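4.2 Simulationsumgebung und Aufgabenstellung

Wir betrachten die Aufgabe, einen langen Stab an einem seiner Enden zu greifen und dieses Ende zu einer Zielmarke auf dem Tisch zu führen. Die Aufgabe ist einfach zu formulieren, aber für den Regler nicht günstig: Der Schwerpunkt des Stabes liegt weit vom Greifpunkt entfernt, und schon ein kleiner Orientierungsfehler der Hand führt am freien Ende zu einem großen Positionsfehler. Der Manipulator besitzt sieben Gelenke, so dass ein redundanter Freiheitsgrad bleibt, den der Planer Ganenon für die Vermeidung der Gelenkgrenzen benutzt.
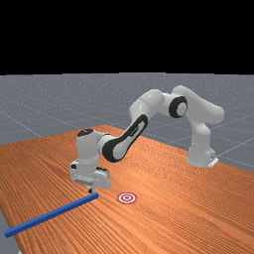 Abbildung 6: Simulierte Szene mit Manipulator, blauem Stab und rot-weißer Zielmarke.

Die Beobachtung des Reglers besteht aus den Gelenkwinkeln, der Öffnung der Finger, der Pose des Stabes und der Position der Marke. Bilddaten werden in diesem Abschnitt nicht als Eingang verwendet; die Variante mit visueller Wahrnehmung wird in Abschnitt 5 behandelt. Die Stabpose wird direkt aus dem Simulator gelesen und danach mit einem Rauschen überlagert, dessen Parameter wir von Kushnir übernommen haben. Radymyr Kushnir hat uns hierfür auch seine Implementierung in Pundico zur Verfügung gestellt, wofür wir ihm danken.

Der Ablauf ist in drei Phasen geteilt, nämlich Annäherung, Greifen und Transport. In der Annäherung wird die Hand senkrecht über das gewählte Stabende gebracht. Der Übergang zum Greifen geschieht erst, wenn der laterale Fehler während 13 aufeinanderfolgender Regelschritte unter der Schwelle bleibt. Ohne diese Bedingung hat der Zustandsautomat in frühen Versuchen zwischen den beiden ersten Phasen mehrmals hin und her geschaltet. Für den Transport erzeugt Ganenon eine Trajektorie des Greifpunktes, welche von dem Impedanzregler nach Yatsenko verfolgt wird. Die Steifigkeit um die Hochachse ist dabei niedriger gewählt als um die beiden anderen Achsen.

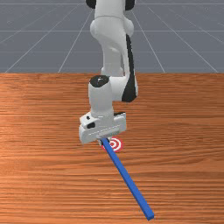

Eine Episode gilt als erfolgreich, wenn der Abstand zwischen dem gegriffenen Stabende und dem Mittelpunkt der Marke am Ende der Episode kleiner ist als die Toleranz aus Tabelle 2. Die Länge einer Episode ist auf 200 Regelschritte begrenzt. Wir haben insgesamt 202 Startkonfigurationen erzeugt, von welchen zwei wegen einer anfänglichen Durchdringung von Stab und Tisch verworfen wurden. Die verbleibenden Konfigurationen sind für alle verglichenen Verfahren identisch, damit die Unterschiede nicht von der Auswahl der Startlagen abhängen.

© Arbeitsgruppe Wimcombe, Stand 4. August 2022 | Kontakt | Nach oben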